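How to Clean a Woven Plastic Basket
Posted by Shamim Dogar in Kitchen Odds and Ends

Everyone owns one of these little plastic baskets. Mine has held bread rolls, lemons and, for most of one September, a dead torch. They collect crumbs in every gap and give them back only under protest.

You will need: a washing-up bowl, a drop of washing-up liquid, an old toothbrush and 60 seconds more patience than you have.

1. Tip it upside down over the bin and tap the base. Stand back.
2. Soak in warm water for nearly 4 minutes. Boiling water will give you a new and more interesting basket.
3. Brush up and down the strands, never across – you'll only flick suds at yourself.
4. Go round the rim loop by loop. Dull, but this is where the jam lives.
5. Rinse, shake and leave upside down on a tea towel.

Clear the table before you put anything back.

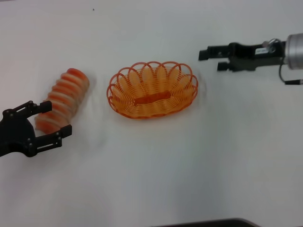 Orange oval basket with a looped rim.

Faded ones won't brighten, however hard you scrub. I tried.

Next: the cutlery drawer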